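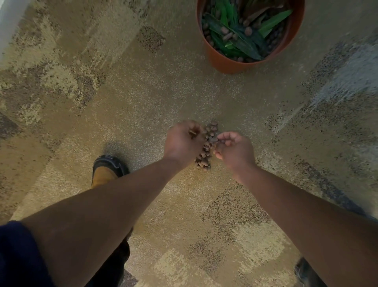
Clay pebbles, a small heap on the patterned carpet, both hands at work.

Clay Pebbles: A Doubter's Gallery
Text by Renu Nigam, June 2023

I have been told for years that expanded clay pebbles will fix whatever is wrong with my houseplants. Root rot, fungus gnats, dry winter air, my own bad habits with the watering can. The bags say so, the plant shops say so, and my sister-in-law says so every time she visits. I bought a 50 liter sack in January to find out, and I have been finding bits of it under the furniture ever since.

The notes below are my captions for the whole business, such as they are.

On the look of them
The catalogs show perfect little spheres, all one color, like something you'd put in a candy dish. Look at the heap. They're irregular, and they run from tan to a reddish brown, some of them a good deal darker than their neighbors. I don't mind that. I mind paying extra for the "decorator grade," which I did once, from Kornano, and couldn't tell apart from the plain stuff after a week in a saucer.

On handling
Fingertips are the best tool I know for this job. I tried a scoop and it sent pebbles rolling in every direction. Pinching up one or two at a time is slow, and you will feel silly doing it, but they go where you want them. For bigger amounts, cup your hand and go in from the side.

On carpet
Everybody says to spread newspaper first. I've done it both ways. Paper slides, and the pebbles roll off the edge of it anyway. Carpet at least stops them. What it also does is hang on to the dust, and a busy pattern hides that dust very nicely until the sun comes in low. Rinse the pebbles before they come anywhere near the living room. Then rinse them again. The Varkau bag claims "prewashed," and my kitchen sink would like a word with whoever wrote that.

On drainage
The big promise. Put a layer in the bottom of the pot, they say, and the water runs away from the roots. I set up 4 pots with the layer and four without, same soil, same window. By spring I could see no difference that I'd swear to. One pothos with the layer did worse, and I blame the pothos. My neighbor got a different result and thinks I water too much, so there's that.

On humidity
A tray of wet pebbles under a fern is supposed to make a little cloud of moist air. My gauge read 38 percent before the tray and 38 percent after it. I moved the gauge closer and got the same number. The fern, to be fair, looks fine. It looked fine before.

On what they are good for
Covering bare soil so the cat leaves it alone. Holding up a pot that sits too low in its cover pot. Growing cuttings, which surprised me: I rooted a stem from my Salinas (the label's name for it, I've never found it in a book) in nothing but pebbles and water, and it took. I'd want to see that happen a few more times before I started recommending it to people.

On price
The Allura site sells them with the line "1,000 uses." I'm at three. The sack is still more than half full, and if anyone in the building wants some, bring a bucket with a lid.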